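Bench and cell inspection, Drodton site, returns and finishing room
Date of walk: 1/10/25
Walked by: Boglárka Szűcs (safety), Kristóf Medve (day shift lead)
Benches covered: all hand gripper benches, the folding cell, the pack-out line

Marks used: **OK** = meets the site standard. **FIX** = needs work, bench can stay open. **STOP** = bench closed until signed off. Comments are by Szűcs unless they carry the initials KM.

## 1. Floor and access

- [x] Main aisle clear to both doors — **OK**
- [x] Floor tape readable at cell entrances — **OK**. The line at the folding cell was redone after the last walk.
- [ ] Cables off the floor or covered where people walk — **FIX**. Covers are on the aisle side only. Loose runs behind the benches are still loose. Same finding as last time.
- [ ] Boxes stored on racks and not beside frames — **FIX**. KM: Inbound has been dropping cartons wherever there is a gap, as the rack by the dock is full of Resow totes that should have gone back already. I will call Resow.
- [x] Fire extinguisher access, both ends — **OK**

## 2. Folding cell (automatic)

- [x] Emergency stop tested from both sides — **OK**
- [x] Light curtain stops the arm when broken — **OK**, tested with the rod and then with a gloved hand held flat.
- [x] Restart needs a person at the panel — **OK**
- [ ] Lockout tags at the panel, enough for every person on shift — **FIX**. The board has 12 hooks and 4 tags. People are sharing tags, and a shared tag protects only one of them.
- [x] Jam clearing card posted and current — **OK**

Comment on jams: the cell log shows 82 stops since the last walk. Most were a garment caught at the infeed, and most were cleared by the same two operators, who are also counted as full-time on the pack-out line. The staffing sheet was drawn up when the cell was expected to run alone. It needs to be redone with jam clearing listed as work, with a name against it on each shift.

KM: Agree. When the cell stops, whoever is closest leaves their own bench, and that bench falls behind. They then get asked why. I have stopped asking, but the screen at the end of the line still shows it in red.

## 3. Hand gripper benches

This section is new on the form. It covers the benches where operators handle goods with the hand-held grippers so the motion can be used to set up the automatic cells. Until this walk those benches were inspected on the old hand finishing sheet, which has no lines for cable pull, grip force or time on task.

- [x] Work surface flat and fixed — **OK**
- [ ] Work surface clean — **FIX**. Boards are stained. Wipe at start of shift and replace any board that does not come clean. Light-colored goods go on these.
- [x] Gripper fingers free of burrs — **OK**
- [ ] Gripper cables routed away from the operator's lap and feet — **FIX**
- [ ] Stool or chair adjustable and in working order — **FIX**. Two gas lifts sink under load. Tagged and moved out.
- [ ] Nothing loose on the bench edge — **FIX**
- [x] Clear view of any arm parked within reach — **OK**
- [ ] Arm parked next to an occupied bench is powered down and tagged — **FIX**. Powered down, yes. Tags missing, see section 2.

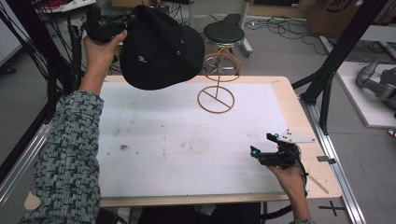
Time on task is the finding I would put first from this section. The grippers take the place of the operator's hands for the whole task, and the load moves from the fingers to the wrist and shoulder. A baseball cap weighs next to nothing, but with the gripper clamped on the rim the left arm is up and out over the board, and the weight being held there is the tool and its cable as well as the cap. The other hand has a gripper in it too, so neither hand is free to steady the wire stand or move a cable that is looping down past the table edge. One cycle of this is easy work. A full morning is a different matter, and the old sheet would have passed it.

Actions for section 3:

1. Limit continuous work with the grippers to 20 minutes, then change to a task done with bare hands. Pack-out checks and tag sorting both qualify. Watching the cell screen does not count as a change if the operator stays on the same stool.
2. Fit an overhead cable support at each gripper bench. Abou Zeid quoted for these in the spring and the quote was not taken up. Ask for it again.
3. Fix the stands used for headwear to the board, or fit heavier bases. An operator with two grippers on cannot catch a stand that tips.
4. Remove sticks, clips and other small items from bench edges before start unless the job card lists them.
5. Sleeves: knit cuffs are allowed at gripper benches. They remain not allowed inside the folding cell. Operators move between the two in one shift, so the rule has to be posted at both places.

KM on action 1: The bench people asked for this themselves. What they do not want is for the change of task to come off their count. If the rotation goes in, the hourly target has to go down in the same week. I would rather hold action 1 a few days than bring it in with the old target.

Reply: Accepted. Target and rotation go in together. If the target is not changed by the next walk I will mark the benches STOP.

## 4. Training and job cards

- [x] Each operator signed off on the bench they are working — **OK**
- [ ] Job card matches the work being done — **FIX**. Cards at the gripper benches still say "hand finishing." The work has changed and the pay grade printed on the card has not. Passed to personnel. It is outside this form, but three people raised it and it would be wrong to leave it out.
- [x] Operators can say what to do if an arm moves when it should not — **OK**. Asked at every bench, good answers.
- [ ] Operators told what the recorded motion is used for — **FIX**. Some knew and some had been told it was a test of the grippers. There is a one-page notice from the Uneck site that covers this well. Use it, with our own contact name at the bottom.

KM: Two of my people asked if they are teaching the cell to do their job. I told them headwear is planned for the cell and that I did not know what happens to the benches after that, since I have not been told. They should get an answer from somebody who has been. Please put this in front of the plant manager with the rest of it.

## 5. Noise, light, air

- [x] Noise at benches with cell running — **OK**
- [ ] Light on work surface — **FIX**. Glare off the white boards at the window end in the afternoon. A matte board has been ordered for trial at one bench.
- [x] Air flow — **OK**
- [x] Room temperature — **OK**

## 6. First aid and reporting

- [x] Kit stocked and in date — **OK**
- [x] Report forms at both ends of the room — **OK**
- [ ] Sore wrist, elbow and shoulder reports filed — **FIX**. None on file from the gripper benches. Several operators mentioned soreness when asked directly. They had not filed because nothing "happened." Leads to explain at shift start that soreness with no accident behind it goes on the form as well.

## Open items

| Item | Owner | State |
|---|---|---|
| Cable covers behind benches | Medve | Open, repeat finding |
| Lockout tags, one per person | Szűcs | Ordered |
| Resow totes off the dock rack | Medve | Open |
| Rotation and new hourly target | Medve, Szűcs | Waiting on plant manager |
| Overhead cable supports | Szűcs | Quote to be renewed |
| Stand bases for headwear | Medve | Open |
| Job cards and pay grade wording | Personnel | Passed on |
| Notice on recorded motion | Szűcs | Draft to leads next week |
| Staffing sheet with jam clearing | Medve | Open |

No bench was marked STOP on this walk. Next full walk is in February. Section 3 will be walked again before then, once the rotation has been running for two weeks.

Signed: B. Szűcs, K. Medve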